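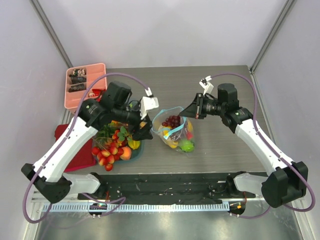

The Clatwood 1000 is a drainage mat for people who stand through a full shift on a wet or hard floor. It was made for cutting and deboning lines, and most of the mats we sell still go to meat and poultry plants. Produce rooms order it too, and the job there is much the same: long hours of reaching in over a table, whether what's on it is a tray of chicken thighs or fruit. The mat goes on the floor where the worker's feet are and stays there between shifts.

Details

Material: nitrile rubber, grease resistant
Size: 66 inches long, 36 inches wide
Thickness: 3/4 inch
Color: black or brick red
Edges: beveled on all four sides
Surface: raised grit, open holes for drainage
Weight: 31 pounds

Using the mat

Lay the mat flat with the grit side up. Mats can be joined end to end with the connector strips, sold in packs of 2. Leave a gap at floor drains so they can be opened for cleaning. The beveled edge is low enough for a hand cart, but pallet jacks should be kept off it.

The mat can be hosed down in place, though fat and scraps collect in the holes and it should be lifted and washed on both sides at the end of the day. Most plant cleaners are fine. Do not use solvents or put it through a dryer. Hang it over a rail and let it drain.

Replace a mat when the grit has worn smooth or an edge has started to curl. A curled edge is a trip hazard and can't be pressed flat again.

A mat takes some of the strain off feet and lower backs. It does not take the place of rest breaks, proper table height or slip-resistant boots.

Ordering

Item number 116 is black and 116R is brick red. Stock mats ship from our Idetport warehouse. Custom lengths are cut at Sarkness and can't be returned. Connector strips from the older Takeda mats do not fit the 1000.

Prices on this page were last updated Dec 25, 2022. Call for pricing on full-line orders.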